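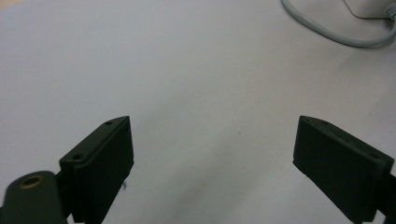

"Nine," said Kenta Hamada, and he wrote it on the back of the quote from Jirkonine before anyone could talk him down. "Nine grippers. One for every station, and Bragança can stop sharing."

Bragança was what they called the far bay at Tiltham, after the town the first supervisor came from, and it had been sharing since March. I loved that Kenta remembered. I loved the whole business, really — the quotes, the catalogs, the lovely long columns of part numbers. Other people at Tiltham went to the pond at lunch. I stayed in and priced cable!

"You've left out adapters," I said.

"Adapters come with them."

"Jirkonine's do. Dimeo's are extra, and Dimeo's are the ones with the good jaws."

He put down his pen. Dimeo wanted 460 dollars more per unit, and I had spent my entire weekend being excited about why they were worth it. You could swap the fingers with a plain screwdriver. You could buy the fingers alone! When a pair wore out (and a pair always wears out, usually the week before a deadline), you wouldn't have to ship the whole tool back and sit there waiting for it.

"How long did we wait last time?" Kenta asked.

"Four weeks."

"It felt longer."

"You painted the break room."

He laughed and pulled the budget sheet back toward him, and I knew then that I had a chance. We cleared the coffee cups. He read me the prices and I typed them in, and the total at the bottom went up and up until it turned red, as I had set it to do.

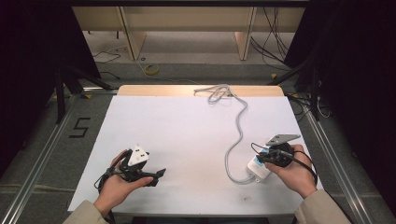 "So what goes?" he said.

I had been hoping he would ask. I opened the second tab, where I had moved the new benches to next year, and the third, where I had traded the fancy cable for the ordinary kind and bought twice as much of it. We were always short of cable. In the fourth tab there were still nine grippers, all Dimeo, with spare fingers for every one, and the number at the bottom was black.

Kenta scrolled up and down it twice.

"You had this finished before I came in."

"Saturday night," I said. "I had popcorn."

He crossed out Jirkonine, turned the page over and signed it. Then he sat looking at the line for benches, rubbing his knee, which had met the underside of the old ones many times.

"Next year," I told him. "I've already started a tab."

"Show me," said Kenta, and pulled his chair around to my side.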